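Search this site Search Go

How to follow a state visit through official schedules

This guide sets out a method for tracking a foreign leader's visit from public sources: ministry notices, airport and railway bulletins, road closure orders and the joint statement. It assumes a visit of two to four days and a reader working from a desk. The method was written for the Drenbridge talks in April and has been used since for shorter visits.

1. Set up the log

Open a plain spreadsheet with five columns: time of publication, time of event, source, place, and status. Keep the two times apart. A notice issued at 09:15 may refer to a departure at 12:00, and most errors in visit timelines come from merging the two.

Use local time at the host city throughout. If the visitor's own state media publishes in another time zone, convert on entry and leave the original in brackets.

Status takes one of three values: announced, confirmed, withdrawn. Do not delete a withdrawn row. A dropped meeting is often the most useful line in the log.

2. Collect the fixed notices

Begin with notices that have legal force, as they are seldom vague. Road closure orders give street names and hours. Temporary airspace limits give a radius and a height. Railway bulletins list stations closed to ordinary passengers.

For the Drenbridge talks the city published 42 closure orders. Read together, they gave the route from the airport to the guest house a full day before the foreign ministry did. The Bomon border station was also shut to passengers from 06:00, which pointed to a departure by rail. 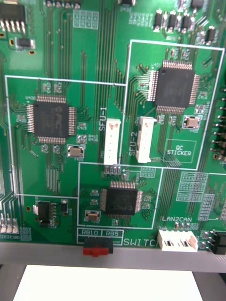 Green circuit board with three large square chips.

3. Add the ministry programme

The host ministry usually issues a programme the evening before. Enter each item as announced. Copy the wording in full, including the order of names and the type of meeting. "Talks", "expanded talks" and "working lunch" are separate terms and should be kept as written.

Check the programme against the closure orders from step 2. If a motorcade route has no matching event, mark the gap and leave it open -- do not fill it by guesswork.

4. Grade the sources

Give each source a number from 1 to 4.

1 -- a signed order or gazette entry
2 -- a named spokesperson on the record
3 -- an unnamed official quoted by a news agency
4 -- anything else, including social media

An item moves from announced to confirmed on a single grade 1 or 2 source, or on two grade 3 sources that do not quote each other. Grade 4 items stay in the log but never change a status. Reports that a source is "close to the delegation" are grade 4 unless the agency states which ministry the person works for.

5. Compare the closing statements

After the visit, each side publishes its own text. Place them side by side, paragraph by paragraph. At Drenbridge the host text ran to around 1000 words and the visitor's to 138. The Muninwood transit agreement was in the first and missing from the second.

Mark each paragraph as shared, host only or visitor only. Where a paragraph is shared, compare the verbs. "Agreed", "discussed" and "noted" carry different weight, and translations may not keep the difference. Work from the original language where possible.

6. Close the log

Leave the log open for 70 hours after the departure. Late corrections to times are common, and the Naylor crossing time was changed twice in that period. Then save a locked copy and record any further changes on a second sheet, with the date of each entry.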